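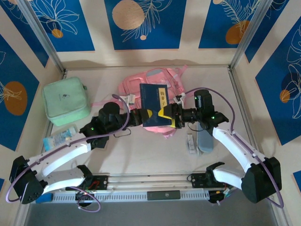
From: Maluleke (Grallham)
To: Clirkdale Light Packers list
Subject: Re: Re: The "flat first" method, a convert writes
Sent: 6:40 a.m.

I've read the post from the Brirkum contingent twice now, and the handout that came with it, and I'm still not buying. I'll quote the part I mean and go through it, and then the rest of you can tell me I'm being stubborn.

> I used to shove things into my backpack in whatever order they came
> off the bed. Since I switched to flat first I have never had a sore
> shoulder and I have never lost anything. The rule is simple. Lay the
> pack on its back, open it all the way, and put the flattest, hardest
> item in before anything else, against the panel that touches your
> spine. For most of us that is a book. Next come pouches, then
> bottles, then whatever is left over. The bag packs itself after
> that! It works with any bag, any load, any length of trip. I did it
> for 2,000 miles of bus travel and my bag was never over 16 pounds.
> If you weigh each thing first and write it down you will be shocked
> at how much you can leave at home. I cut 51 items from my old list.

Any bag, any load, any length of trip. When I see three "any"s in one sentence I put my coffee down.

Take a small load of the kind we're always arguing about. Pink backpack lying spread out, a mint-green zip pouch with a boxy shape, a little clear plastic bottle, a small white package, a gray insole, and a dark navy hardcover with a yellow label in Chinese on the front. Under the rule, the hardcover goes in first because it's flat and hard. Fine. I'd put it against the back panel too. My grandmother did that with her hymnal and she didn't have a method, she had a bag.

It's after the book that I get off the bus. "Next come pouches." Why? A boxy pouch has the worst shape of the lot. It won't bend around anything, and if it goes in directly after the book you get a hard slab with a lump pressed on it and a gap on each side of the lump. You then spend the rest of the trip poking socks into the gaps. I tried it at the kitchen table with my own pouch (pens, tape, a phone cord) and my own hardcover, and the pouch slid to the bottom and turned on its side before I'd made it down the front steps. I tried it again with a sweater at the bottom first, which is against the rule, and it stayed where I put it. One trial each way, so make of that what you like, but it's one more trial than the handout reports.

The bottle is the part that bothers me most. "Then bottles." A small bottle put in third ends up somewhere in the middle, next to a book. I don't care how good the cap is. I once had a 200-page paperback swell up like a loaf of bread from a sample-size shampoo, and that was in a bag I'd packed with some care. A bottle goes upright in an outside pocket if you have one, or in its own plastic bag near the top if you don't. I would not let it near a hardcover I liked, and a hardcover costs more than the shampoo.

Then "whatever is left over." An insole is a leftover under this system, and so is a small package. But an insole is flat! It's arguably flatter than the book. The rule says flattest and hardest, so which wins when the flat thing is soft? I asked this back in March and got a smiley face. My own answer is that insoles go in your shoes, and if you're carrying a spare pair they slide down the side next to the book, where they take up almost no room and quit picking up crumbs. If you disagree, fine, but please disagree with a reason.

Next, the weighing. I have a kitchen scale and I have weighed things, so I'm not against it on principle. But writing down the weight of every object you own doesn't make your shoulder feel better. Leaving the object home does. The person who cut 51 items from a list had a list with at least 51 items to cut, and I'd suggest that the list was the trouble and the order of packing had very little to do with it. Sixteen pounds of badly arranged stuff is still only sixteen pounds. Of course the shoulder stopped hurting.

And "never lost anything" I simply can't check, and neither can the writer. You don't know what you've lost until you go looking for it. I found out about my good scissors two years after the fact.

A few smaller complaints about the handout while I'm typing:

It says to fasten every buckle before you start loading. On a bag with straps all over it, that means you unfasten half of them again to get the main opening wide enough for a hardcover. I leave them open, load, then fasten.

It says a book should go in spine down. I've always done spine down myself and I'd like to know if anyone on the list has a case for spine up, because the pages on mine do sag if the bag stands for long.

It says to hold the book upright and lower it in straight. All right, no quarrel there. If the pack is lying down you have to tip it at some point, and with a stiff cover you want the mouth of the bag held open or the corner catches in the lining. Two hands for the book and a third for the bag, which is one more than I was issued. I hook the edge over a chair back.

It says pouches should all be the same color "for calm." I want mine all different. I can find a mint-green pouch at the bottom of a dark bag in the back of a bus at night. Try that with five matching gray ones.

What I'd accept is something more modest. Stiff flat thing against your back, soft stuff low, boxy stuff in the middle where the soft stuff can hold it, liquids high or outside. That's what most of us do already, and it doesn't need a name or a laminated card. If the Brirkum folks want to bring a packed bag to the next Clirkdale swap, I'll bring mine, and we can both walk once around the parking lot and open them up. I'd be glad to see flat first win. I'd want to see the bottle, though.

Also, whoever took my spare luggage tag home from the last one, I'd like it back.

Maluleke
Grallham

--
Clirkdale Light Packers
Please trim quoted text when you reply. To leave the list, send a blank message with "leave" in the subject line.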